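Three-arm simulated cell: middle arm stops above the blocks after I moved the side pedestals

Posted in: Robots and Automation, Setup and Maintenance

Elfriede Hellwig

Good evening to all. I have a question about the setup of one simulated cell, and I ask for your patience because English is my third language.

I look after a cell with three arms. One arm is in the middle, at the back edge of the table, and it makes the picking. The other two are thinner arms, each one on its own black pedestal, left and right of the table. On the table I have a gray wedge and small blocks in different colors. The real cell will be built in November, and until then I must prepare everything in the simulation. We call the project Jarkaven. I look at the model as an overlay on my room, so that I can walk to it and see it from low and from the side.

Last week I moved the two pedestals closer to the table, because the side arms could not reach the middle. I changed the position of the pedestals in the cell file and saved it. After this, the side arms are good. But the middle arm, which I did not touch, now refuses to go down to the blocks. It goes over them, the gripper points down, and then the planner stops with the message "no valid path, start state in contact." I repeated the same pick 100 times in a loop during the night and it failed 100 times. So it is not a random thing.

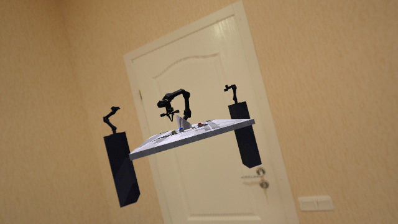
I have already tried the following. I made the planning time longer, from 12 seconds to 60 seconds. No change. I took away the blue block from the file and tried only with the yellow one. No change. I put the side arms in their folded position before each pick. No change also. When I put the old pedestal positions back, the middle arm works again immediately, but then of course the side arms are too far.

The cell file has 2628 lines and was begun by a colleague who is now in another department. I do not understand every part of it. The collision section has many names that are not mine. Is it possible that the pedestals disturb an arm which does not stand on them? In the view I see no place where the middle arm is near to a pedestal.

Thank you very much in advance.

Skallwood

Pedestals too close. Move them back a little and try again. In my cell I always keep a hand's width between everything.

You can also switch off the collision check, then it will go down.

Bañuelos

Dear Elfriede, please do not switch off the collision check. If you do this, the arm will go down, yes, but you will also learn nothing, and in November the real arm will do the same movement with real metal.

I had a very similar fault two years ago. The message is the important thing. "Start state in contact" means that the planner believes something is touching already before the movement begins. It does not say that it is the middle arm. In many planners the check is made for the whole cell together, so if a pedestal touches the table, every arm is refused, also the one which is innocent.

I would work in this order:

Make a copy of the cell file first and work only in the copy.

Switch the view from visual shapes to collision shapes. These are two separate things. The visual shape of the table can be thin and exact, while the collision shape is often a simple box that somebody made bigger for safety. In your picture both pedestals are very near to the ends of the table, the table is even in front of them from this angle. One view cannot tell you if they touch, so look straight from above too.

Ask for the contact list. In most tools there is a command that prints the pairs of names which are in contact at the start. I expect that you will find the table and one or both of the pedestals.

If it is so, you have two possibilities. When table and pedestal are bolted together in the real cell, write this pair into the list of allowed contacts. Only this pair, not the arms! When they must stand free, correct the table box to its true size, and after that leave a small gap.

Then look how the side arms are attached. In my file the pedestal was moved but the arm base had its own fixed position and did not follow. The arm looked correct because the difference was small, but its base plate was inside the top of the pedestal. This also gives a contact at start. The base of each arm should be a child of its pedestal, with height equal to the top surface.

Put the planning time back to the old value when you are finished. A longer time does not help when the start is already invalid, it only makes you wait.

Elfriede Hellwig

Dear Bañuelos, I thank you. The contact list gave two pairs, table with left pedestal and table with right pedestal. The collision box of the table was longer than the table on both ends. I corrected it in the copy and the middle arm goes down to the yellow block. The base of the left arm was also not attached to its pedestal, I repaired this too. The right one was correct, I do not know why only this one.

Comments

Vondaneo: Same message here with one arm and a conveyor. Where do you find the collision view? In my version the menu is different.

Bañuelos: For me it is under the display settings, second page. In older versions it is a check box on each part, you must open them one by one.

Skallwood: So they were too close.

Vondaneo: Found it, thanks. My conveyor box is twice as high as the conveyor.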